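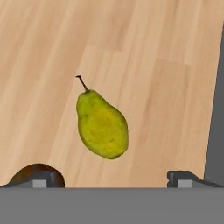 Mei Okafor wrote in asking whether the Dondudetti LP is the same mix as the tape. It isn't, Mei! Jurwood went back to the session reels and the horns finally have some room — I nearly fell off my chair when the second trumpet came in on side B.

I've got 300 of these, pressed on plain black vinyl, and the first 70 come with the lyric booklet Bogdan Voicu put together.

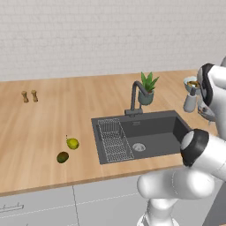 1 min read

Zou plays bass on everything except the closer (that one's just organ and hand drums, and it's my favorite). If you liked the Plultell single, start there.

Cat. no. JUR 543
LP, 33 rpm, gatefold sleeve
Price: $30
Ships from 5 Sep 2018

I pack them all myself, so give me a few days — and tell me in the order notes if you want the shrink wrap left on.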